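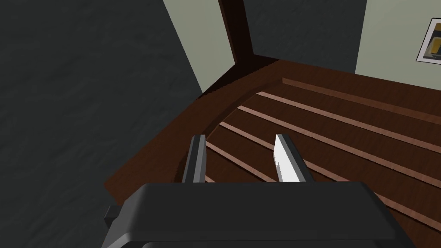 Gripper over a wooden floor (computer rendering)

Section 3. Moving your files into Cliltis for the first time

Welcome back, and thank you for sticking with us through the account pages! By now you should have a working sign-in and a storage space with your company's name on it. In this section we'll bring your existing files up from the office server and make sure they land where your coworkers expect to find them. Set aside a quiet afternoon if you can. The work itself is mostly waiting, but it's pleasant waiting if you don't have six people asking where the price list went.

Before you start

You will need the administrator sign-in you made in Section 2, the Elivier transfer tool (installed on the computer that can see your old files), and a network cable if there's one to be had. Wireless will do the job, but a long upload over a weak signal is a test of anyone's patience.

Please also check how much space your plan includes. The starter plan holds 600 gigabytes, and that covers older versions of files as well as the current ones. If your shared drive is already close to that size, have a look at Section 7 on archiving first and then come back.

Caution: Do not delete anything from the old server during this section, even after a folder shows as complete. Deleting comes much later, in Section 9.

3.1 Choosing a region

1. Sign in to the Cliltis console and open Settings, then Storage.
2. Under Region, pick the location closest to most of your staff. If you have one office, pick the one nearest that office.
3. Click Save. The console will ask you to type your space name to confirm.

Note: The region can't be changed from the console once files are in place. Our support desk can move a space for you, but it takes a few days and your files will be read-only the whole time, so it's worth a second look before you click.

3.2 Connecting the transfer tool

1. Open Elivier and choose New Connection.
2. In the console, go to Settings, then Keys, and click Create Key. Give it a name you'll recognize next year ("Office upload, October" is much kinder to your future self than "test2").
3. Copy the key and paste it into the box in Elivier.
4. Click Connect. A green bar appears along the bottom of the window.

If you get a red bar with code 62, the clock on your computer is out of step with ours. Turn on automatic time in your computer's settings, close Elivier, open it again and repeat step 4. You can use the same key.

Caution: Anyone holding the key can read and write to your space. Please don't send it by email or leave it in a shared document.

3.3 Running a small trial

We know it's tempting to drag the whole drive across and go get lunch, but do please try one folder first. Choose something dull, with some 3 gigabytes in it and a mix of file types.

1. Drag the folder into the left-hand pane.
2. Tick Keep original dates. It's off by default, and without it every file will carry the date of the upload.
3. Tick Check after copy.
4. Click Start.
5. When the status reads Verified, open a few of the files from the console and see that they look right.

Files with a slash or a colon in the name will be listed under Skipped. Rename them on the old server and click Retry Skipped.

3.4 Uploading the rest

1. Drag your remaining folders into the left-hand pane.
2. Open Schedule and set your working hours. Elivier slows itself down during those hours so that your phones and video calls keep behaving.
3. Click Start, and leave the computer switched on with sleep mode turned off.

You can pause whenever you like. After a power cut or a dropped connection, the tool picks up from the last verified file.

Note for Palacios customers: if your old files sit on a Palacios box, turn off its nightly backup until the upload is done. The two jobs lock the same files and both will crawl. Remember to turn it back on afterward.

3.5 Giving people access

Access is set on folders, and anything inside a folder follows along. Begin with groups (Sales, Accounts and so on) and add people to those, then go to Section 4 for the permission levels.

Page last revised 8th February by Sarahí Espinoza, Lelance customer guides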